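Section 4: Preparing and running a live studio discussion

This section covers the set-up of the Tanguy live desk for studio discussions with two or more guests. It assumes that the desk has been installed and connected as set out in Section 3, and that the operator holds a producer login. Settings for recorded programmes are in Section 6.

4.1 Before guests arrive

1. Switch on the desk and wait for the status light to turn green.

2. Sign in with your producer login. Do not use a shared login for live work. Every action on the desk is entered in the programme log under the name of the person signed in.

3. Open the Running Order page and choose the programme. If the programme does not appear, check that it has been sent from the newsroom at Eltitz.

4. Set the transmission delay. Stations in the Kulwood group must use a delay of at least 2 seconds for discussion programmes.

5. Press Confirm. The delay is shown at the top right of the page and cannot be changed once the programme is on air.

Note: The delay applies to sound and picture together. If the sound runs ahead of the picture on the output monitor, stop and repeat steps 4 and 5.

4.2 Entering guest details

1. Select Guests, then Add.

2. Enter the guest's name and title exactly as agreed with the guest or the guest's office. This wording will be shown on screen.

3. If the guest holds or is standing for public office, tick Public Office. The desk will then keep a record of speaking time.

4. Enter any person who will be with the guest on the premises under Accompanying. A person listed here is given access to the waiting area only. Studio access has to be granted separately by the duty editor.

5. Assign a microphone to each guest. The desk will not allow one microphone to be given to two people. 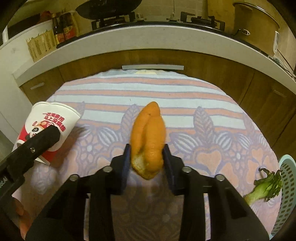
Can a guest be added once the programme is on air?

A late guest may be added at any time up to the final break, provided that the duty editor enters an approval code. The new name is placed at the foot of the guest list and the microphone remains closed until the producer opens it.

4.3 Speaking time

The speaking time panel shows a running total for each guest marked Public Office. The total counts only the time during which that guest's microphone is open and above the sound threshold. The threshold is set to 37 when the desk is supplied and should not be altered without advice from Clolum technical support.

Where two guests speak at once, the time is added to both totals. It is also listed under Overlap, so that the editor can take it into account when reviewing the programme.

Note: The panel is an aid to the editor. It does not replace the station's own rules on balance during an election period.

4.4 Interrupting a programme

Use this procedure where a guest makes a statement that may be unlawful, where an argument can no longer be managed by the presenter, or where a person enters the studio without permission.

1. Press Hold. The output changes to the holding caption and all guest microphones are closed. The presenter's microphone stays open to the control room only.

2. Inform the presenter through the earpiece that the programme is off air.

3. Call the duty editor on internal extension 766. The duty editor decides whether the programme is to continue.

4. If there is any risk to a person in the studio, call site security before taking any further step at the desk.

5. To return to air, press and keep hold of Resume until the light stops flashing. Reopen guest microphones one at a time – the desk will not reopen them together.

CAUTION: Hold must be pressed before the end of the transmission delay if the words in question are not to be broadcast. Pressing it later stops the programme but does not remove what has already gone out.

CAUTION: Do not switch off the desk during an interruption. Entries not yet saved to the programme log will be lost.
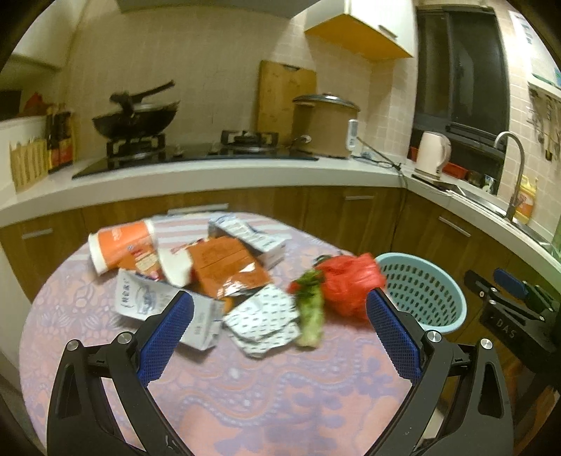

4.5 After the programme

1. Press End Programme. The studio recording is closed and given a reference number.

2. Where Hold was used at any point, complete the incident form before signing out. The text field accepts up to 1000 characters. Longer accounts should be attached as a separate document.

3. Lock the recording. A locked recording can be viewed by the duty editor and the legal department and cannot be edited or deleted from the desk.

4. Sign out.

Requests from the police, a prosecutor or a regulator for copies of a recording must be passed to the legal department. Producers should not supply copies directly, even where the part requested has already been broadcast.

Note: Recordings that have not been locked are removed when storage is cleared each January. See Section 7 for storage settings.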